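Consumer Credit and Housing, Unit 5
Handout: What the escrow account does
Instructor: Soledad Begay

Please read this before we meet. Bring a calculator, and bring your notes about amortization from the last unit.

1. The monthly payment has four parts

When people speak about their mortgage payment, they often mean one number. In the bank's system it is four: principal, interest, property tax and homeowner's insurance. The first two go to the lender. The other two only pass through the lender, and they wait in an escrow account until the bills arrive.

Some borrowers pay their taxes and insurance directly and have no escrow account. Whether this is permitted depends on the loan type, the down payment and the state.

2. Case: the Tijani loan

Adesuwa Tijani has a fixed-rate loan with Furkham Savings. Her property tax and insurance together were $3,900 in the first year. Divide by 12:

3,900 / 12 = 325

So $325 of each payment goes to escrow. The principal and interest part is fixed and will not change during the life of the loan. The escrow part can change each year, and this is the point which students most often miss in the exam.

3. The cushion

The servicer may keep a reserve in the account, up to 2 months of escrow payments. In our case:

2 x 325 = 650

If the lowest projected balance of the year is under this amount, we speak of a shortage. If the balance itself falls below zero, it is a deficiency. Do not mix these two words. The letters which borrowers receive use them with different meanings.

4. The yearly analysis

Every year the servicer compares what it collected with what it paid, and makes a projection for the next twelve months. For Ms. Tijani the analysis comes in April. Her tax bill went up after a new assessment of the house, and the result was a shortage. She may pay it at once or spread it over the next year. In both cases her regular escrow payment also rises, as the new tax bill is higher. 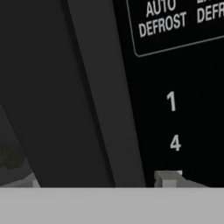

5. When the loan is sold

Furkham later sold the servicing of this loan to Besson. The terms of the note stay the same, and the escrow balance must move to the new servicer. Ms. Tijani should check that the next tax bill is paid on time and keep both transfer letters.

Homework

a) Suppose her tax and insurance rise to $4,260 per year. Calculate the new monthly escrow payment and the new maximum cushion.
b) Explain in your own words the difference between a shortage and a deficiency.
c) Read the sample statement, form 3032 in the course folder, and mark each line which belongs to escrow.

Questions about the homework go to Bart Verbruggen, before 4 p.m. please.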